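August, 6:40 a.m.

Slept badly, came in early. Bench two was free, so I took it before Iñaki could move his fixtures onto it.

The question from yesterday is still open. Wadlow want a yes or no on whether the arm can do soft-item tidying at a level they could put in a house, and I have been avoiding writing either word. My working answer is "some of it, slowly, with a person in the next room." They won't like that in a report, but it is what the logs say.

Rigid items are in decent shape. Boxes, cups, anything with two parallel faces. The grasp planner finds the faces, the fingers close, the current rises, the controller stops. The soft set is another matter. A soft thing has no face to speak of. It has a region that was a face when the planner looked and is a different shape by the time the fingers arrive. Contact is gradual, so the current curve has no clean knee in it, and the stop condition I wrote in the spring assumes a knee.

Changed that this morning. The new condition looks at finger travel and current together and stops on the ratio. Crude, but it needs no extra sensor. Set the force cap to 8 newtons and the hold time to 12 seconds, which is longer than any carry in the Wadlow route. Left approach speed alone so that I only had one thing to blame.

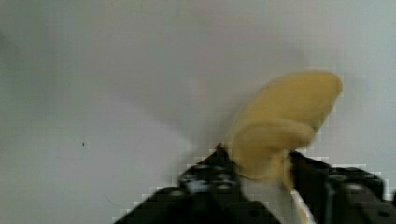
The soft set also exposes a problem with what we count as success. Xue's scoring sheet gives full marks if the object is off the surface at the end of the hold. It says nothing about how it is held. A toy pinched at one end and drooping scores the same as one held through its middle, and only the second will survive being put in a bin with a rim. I have added a column for grip height and one for sag. Xue objects that this makes the new numbers impossible to compare with the old ones. She is right. I would still rather have the column.

Iñaki came by at ten and we had the usual argument. His position is that household work is a matter of more data: collect enough grasps and the soft items sort themselves out. Mine is that the data will carry the picking and will not carry the rest of the chore. Picking up a toy takes a person less than a second and is the smallest part of tidying a room. The rest is deciding that it belongs in the bin, that the sock next to it does not, and that the sheet of paper under both is a drawing someone wants kept. He says those are data too. We left it there, as we did last month.

The Tarnetti people, who only care about the shop floor, have an easier life. Their parts come in trays, in one orientation, and the same 200 parts all year. Aurelio Carretero was over there last week and says the cell runs through lunch with no one standing by. I believe him. He also says it stops dead when a tray comes in with a torn liner, and that the operator clears it by hand in less time than it takes to walk to the panel. I believe that as well, and wrote it into the report as the fairest comparison I have.

Afternoon: Dedau called about the replacement finger pads. The softer compound is on back order. The harder one can ship now. I took the harder one, against my own preference, and will raise the contact area to make up for it.

To do tomorrow. Rerun the rigid set under the new stop condition, in case I have broken it. Ask Wadlow for the budget ceiling again -- the last message said 400 a month per home and did not say whether that included the service visit. Move the cable clamp on joint five, which rubs.

Draft answer for Wadlow, second version: picking, yes for rigid, partly for soft. Tidying a room unattended, no. I'll read it again in the morning before sending.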